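Kitchen Tips: Which Chores Can a Machine Take Over Yet?

Posted 13 Oct 2021 in Home & Workshop

Readers in Estness keep asking whether it's worth waiting for a robot before they replace a dishwasher or a vacuum. My short answer is don't wait. The longer answer goes chore by chore.

Floors
Yes, for flat rooms. Pick up cords and socks first, and lift the fringe of any rug. Empty the bin after every run and cut the hair off the brush every 14 days. Stairs are still your job.

Dishes
The dishwasher does the washing. Loading is the hard part, and I haven't seen a home machine do it well. Scrape plates, face them toward the spray, and keep wooden spoons out.

Laundry
Washing and drying, yes. Folding, no. A shirt never lands the same way twice, and a machine has to find the collar before it can do anything else. Fold while things are warm and you'll skip most of the ironing.

Packing lunch
Closer than I expected. Cans and boxes are easy to grip because they keep their shape. A wrapped sandwich is harder — the bread gives, the film slides, and too firm a pinch squashes the crust. 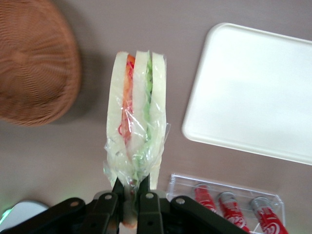
If you pack by hand, the same rules apply. Wrap snugly, hold the sandwich low and by the sides, and put drinks in first so nothing heavy lands on the bread. Lettuce goes against a dry slice, with the wet fillings kept away from it. I make 7 on a Sunday night and freeze the ones without salad.

Workshop
Sorting screws by size is well within reach of a machine on a shop floor. At home it takes two muffin tins and around 58 minutes, if your drawer looks like mine did in September. Sweeping up under the bench — still a broom.

Next time: getting candle wax out of a tablecloth.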